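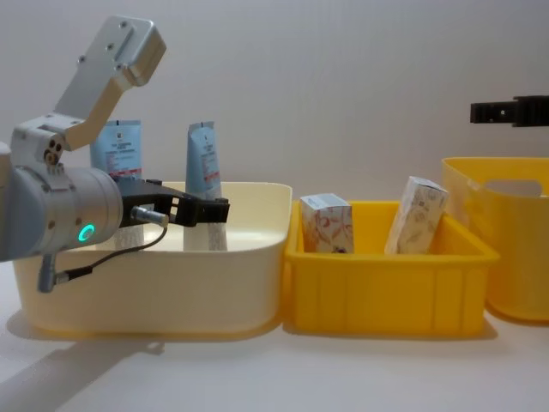 The big cream bin

The Use-It-Up Month

Hello again from Clolovham, where it's October, the leaves are all over my car, and I have been washing my hair with four different shampoos. Not all at once! One after the other, in order of how little is left in them.

I mentioned at the bottom of the last newsletter that I was thinking of going a whole month without buying anything for the bathroom, and I got more mail about that than I did about the soup recipe, so it gets to be the main item this time. (The soup is still good. Please make the soup.)

What started it was my bank app. It has a page where you can type in a store and see what you gave them over the past year, and I was sitting in the parking lot at Clillov Drugs waiting for the rain to let up, so I typed in Clillov Drugs. It came to $253. I don't get prescriptions there. I don't buy groceries there, apart from the odd bag of pretzels. That was lotion, mouthwash, face wash, cotton pads, and a kind of bath salt that smelled like a new shower curtain. I looked at the number for a while, and then I went in anyway and bought toothpaste. When I got home there were 2 toothpastes in the drawer already.

So that evening I pulled everything out. The cabinet over the sink, the one under the sink, the basket on the back of the toilet, the zip bag I travel with, the other zip bag I travel with, and the shelf in the hall closet that is meant to be for towels. I made a heap on the bed and regretted it at bedtime.

I did learn a few things from the heap. I buy hand cream in the winter and then can't find it by spring, so I buy it again the next winter. I will pay for anything with oatmeal on the label. And I own a lot of things that were for a person I was planning to be, somebody with a clay mask routine and strong feelings about toner. I wish her well. 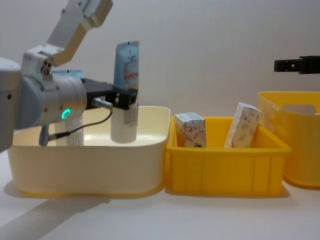 The rules, such as they are

I tried to keep it simple enough that I could remember it while standing in a store aisle holding something on sale.

Nothing new comes in until the open one of its kind is finished. Finished means I've cut it open with the kitchen scissors and scraped it. You would be amazed how much lotion lives in the shoulders of a tube — I got five more days out of one I'd already called empty.

Medicine and sunscreen don't count. If they're past the date they go, and if I need more I buy more. My pharmacy takes back old pills at the counter, and a lot of them do, so give yours a call before you throw anything in the trash or (please don't) down the toilet.

Eye makeup doesn't count either, in the other direction. I'm not using up an old mascara to prove a point. Out it went, and I felt a little pang and then I was fine.

Gifts are allowed. I wasn't going to turn down my aunt's soap.

One of everything stays out where I can see it and the rest goes away, grouped by what it's for. This is the part that has made the most difference, more than the not-buying. I used to store things by size, tall with tall and little with little, and it looked very tidy and I never knew what I had. Now the hand things are with the hand things and the teeth things are with the teeth things. It looks worse. I can find the floss.

What I've run out of so far

A bottle of Neludon body wash, the 200 ml one, which I'd been saving for company. Company never used it. I did, in two weeks, and it smelled wonderful and I should have been enjoying it the whole time. If you take one thing from this item let it be that! Go and open the nice one.

Two of the four shampoos. The third is for blond hair, which I don't have, and I believe it came from the motel out by the Yan exit along with a sewing kit. I'm using it as hand soap, and it does that job perfectly well.

A tub of cold cream my mother swears by. I finished it grudgingly and now I'm thinking about buying it again in November, so there you go, Mom, you were right.

Some things I gave up on. A lip balm had gone grainy, and a face cream had separated into something like salad dressing. The rule of thumb I go by is the little picture of an open jar on the back with a number and an M next to it — that's how many months you've got once you break the seal. I never write down when I open things, or I never used to. Now I put the month on the bottom with a marker. It rubs off some things, so I do the metal ones with a bit of masking tape.

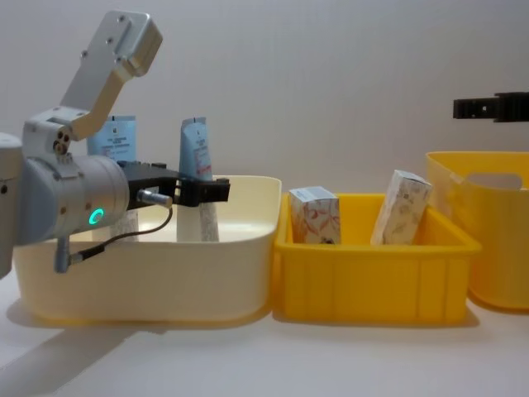

The unopened stuff was harder. I had more of it than I'd like to say, and for the first week I kept going back and adopting things out of the giveaway pile. A hand cream would come out, have a nice evening on my nightstand, and go back in the morning. In the end I asked myself if I'd walk to the store in the rain for it, and that cleared the pile pretty fast. The sealed things went to the pantry behind the library, which takes toiletries as long as they haven't been opened and aren't out of date. They told me deodorant, toothpaste, and razors go quickest, and that they get plenty of bubble bath, so keep that in mind if you're packing up a bag of your own. Take stuff out of gift baskets first. The cellophane makes a mess and the little straw bits get everywhere.

I've had a couple of slips. I bought cotton pads in the second week, having completely forgotten about the bag behind the hair dryer. And I did stand in Clillov's for a good long time looking at a holiday set with a tin I wanted for buttons. I left without it. I've thought about the tin every day since then, and if it's still there when it gets marked down, all bets are off.

Mostly, though, it's been easy, and a bit cozy even. I like the bathroom more. I like the little thud of a finished bottle going into the recycling (rinse it, and check whether your town wants the pump taken off — mine does).

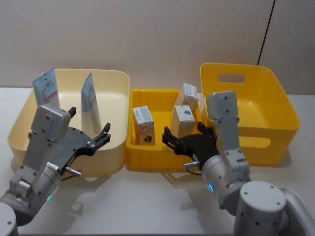
One reader wrote back that she tried the same thing last spring and only lasted until her shampoo ran out, when she went to buy one bottle and came home with a full bag. Her advice is to write down the one thing you need and pay in cash. She also says to start with the guest bathroom, as that's where her duplicates were hiding, and to leave perfume out of it entirely, as trying to finish a bottle you don't love makes the whole house suffer.

I don't have a guest bathroom but I'm taking the cash idea. If you're joining in, hit reply and let me know what you've scraped to the bottom of, and what you caved on. Next time: I have been given a great many squash, and I'll be needing your recipes.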